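Progress report to the Trillandale fund, 30 October 2026

We are glad to say the two-arm cell at Rultdale is in much better shape than when we last wrote to you in August, and your patience over the summer has meant a great deal to all of us here. The left gripper has new finger pads, and both arms have been re-zeroed against the table.
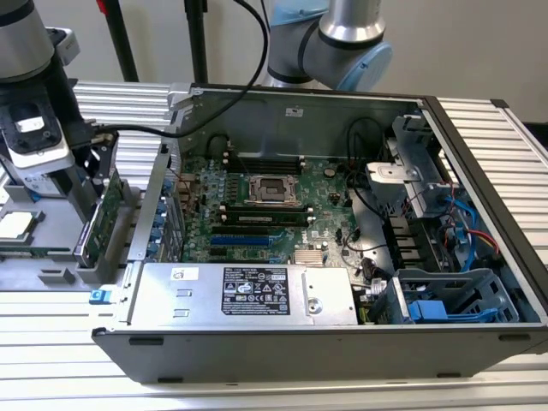

Setup for the desktop tower job took most of our time this period, and I'm afraid it used 850 dollars of the parts money, mainly on cable and table hardware. We now teach every position with the side panel off and the case on its side, and the gray tray for the processor stays at the left of the table, so the arm on that side has less far to travel. The expansion card is still our fussiest part. We ran 121 card trials and 70 went in cleanly, and we hope to do better once the Prillach wrist bracket arrives (six weeks, they tell us).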